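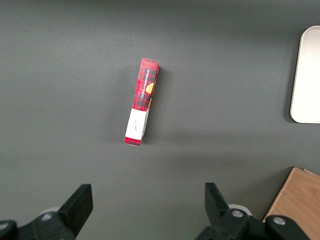

Shortbread box, narrow side up, between open fingers.

Bench notebook, Saturday, started 8:40 a.m.

Coffee bad, heating off, two arms powered. Purpose of the day is to turn Rule 6 from something we all nod at into something a person could fail. As written it reads "The bench shall be in a known state before recording." Known to whom, it doesn't say. Hagos wrote it and claims it was clear at the time.

Went back through the log first. We have 1,399 episodes on the drawer-and-tray task. Of those, 1,239 have a start sheet. The other 160 have good intentions. I'm in favor of pulling them until somebody matches them by hand, and I know who somebody will be.

Draft wording, first pass:

Start sheet is filled in before the arms are enabled. Drawers get their own line, open or closed, and "mostly" has been retired as an answer. Each item gets a line for where it is and which way up it is. "On side" needs a direction, because a carton has more sides than Mandla's checklist allows for. 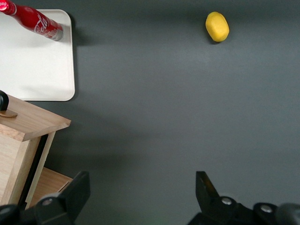 Bethel Yilma
Bench lead, Dorkgate manipulation group

Tried the draft on Mandla at 10. He filled in a sheet without help in under two minutes, then asked whether a drawer that's pulled out by a finger's width counts as open. Under the old rule he'd been writing "closed-ish." Under the new one, any visible gap is open. We argued about it and I won by being the one holding the pen.

Next, speed. The Sundik controller lets us set a reduced-speed mode, and our house rule is reduced speed any time a hand is inside the tape. People follow this well with one arm and badly with two. They slow the arm they're thinking about and forget its sibling. New wording: both arms or neither. Hawi wants it as an interlock so that we don't have to rely on anyone's character. Agreed, on her list.

Also: the person who resets the items is not the person who enables the arms. Two voices, out loud, "clear" and then "enabling." Gadisa says he feels silly saying it. Noted, and he can feel silly with all his fingers.

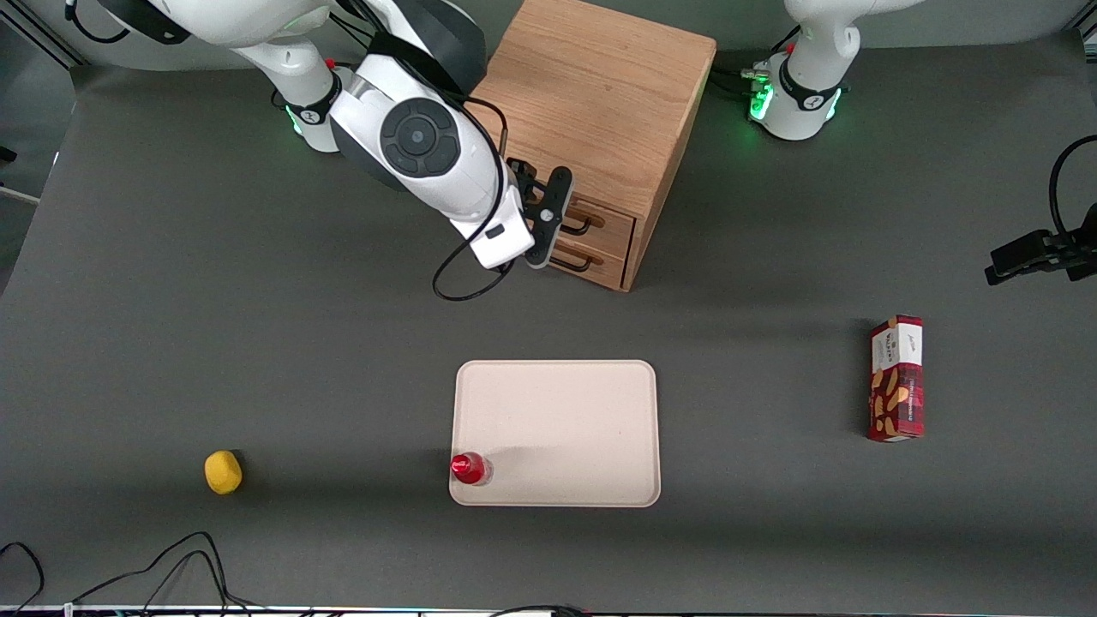
Does a stop button replace the start check?
A stop button limits what happens once something has gone wrong, and the start check is meant to catch it earlier, so we do both and log both.

(Taping that to the cabinet door by the sink. It gets asked every time we have a visitor from Gillthorpe.)

Cables. Rule 9 says "tidy." I've read better rules on shampoo. Proposed: before the first run, jog each arm slowly through its full task range and watch the cable the whole way. If it snags or goes tight, fix it and jog again. Slack on the bench is allowed as long as it stays out of the path of the fingers. Hagos would like zero slack – Hagos has never had to replace a connector.

After lunch we did a dry run of the sheet on older wrist recordings, reading the bench state back from the video alone. 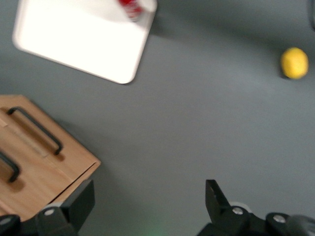 Mostly it goes fine, and then you hit a stretch where the wrist is moving and you're guessing at edges. So the start sheet has to be checked against a still moment, arms parked, before the first motion. Adding a two-second hold at the top of every episode. Gadisa worked out what that costs over a full day and the answer is less than one of his phone calls.

Open items:
Hawi – interlock for both-arm slow mode.
Mandla – new checklist, with room to write.
Hagos – reword 9, keep the number.
Me – the 160. Got through 91 by 4 p.m. and my handwriting is going.

Woldemariam binder copy still has the old Rule 6 in it. Swap the page Monday before anybody quotes it at me.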